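Hand-held gripper, weekly safety check – Clemel bench, Sistdale workshop

Checked by me, with Alistair Buchanan reading the list out and stopping me skipping bits. I've put far more comments in than usual, sorry, but we had the nipping fault again and I'd like it written up properly this time!

1. Battery out before hands go near the fingers
OK. Did it first, for once.

2. Trigger returns by itself when released
FAIL. This is the one. On Thursday I let go of the trigger and the fingers stayed shut, with the side of my thumb still between them. No blood, just a red mark and some language. I pulled the trigger 100 times with a pencil in the jaws instead of me, and it stuck 5 times, always near the fully closed end. Alistair thinks it's the return spring. I think it's grit in the slide (we were sanding on that bench in March and it got into everything). Either way it stays off until somebody has had it apart.

3. Fingers open and close level with each other
OK, though the left one felt a bit lazy on the way back – see 2.

4. Finger pads sound, no lifting or tearing
FAIL. Both pads are ragged along the inner side and want replacing. I did wonder if a loose bit could fold into the gap and hold things shut, but the pencil test stuck with the flaps tucked well back, so I've kept this as a separate fault. Pads are in the Cinavton drawer, bottom left. Take 2 and write it on the sheet.

5. Screws and inserts tight
OK. Nipped up one by the trigger guard. Please don't use the long driver from Pickering, it chews the heads.

6. Stop button on the lead
OK. Works, and works with gloves on, which the old one didn't.

7. Work surface clear where the fingers close
OK with a comment. Books and bits can live at the back of the desk as long as the space between and under the fingertips is bare, and it was.

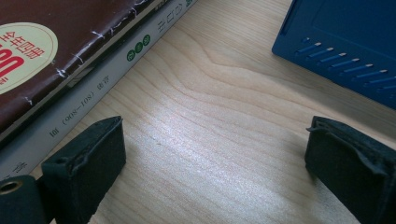

Page last changed: Sun 19 June

Same surface, another point while I'm on it: the shine off the wood is fierce when the light is on, and it makes the gap between the black fingertips harder to judge than you'd think. I'd like a matt mat under there. Alistair says move the lamp. We'll try the lamp first as it's free.

8. Tag and log
Red tag on, number 42, key in the tin. Don't take the tag off to "just have a quick go" – that includes me.

Still to do: strip the slide and clean it, new spring if it needs one, new pads on both fingers, then the pencil test again from the start. I'll sign item 2 when it gets through the lot without sticking.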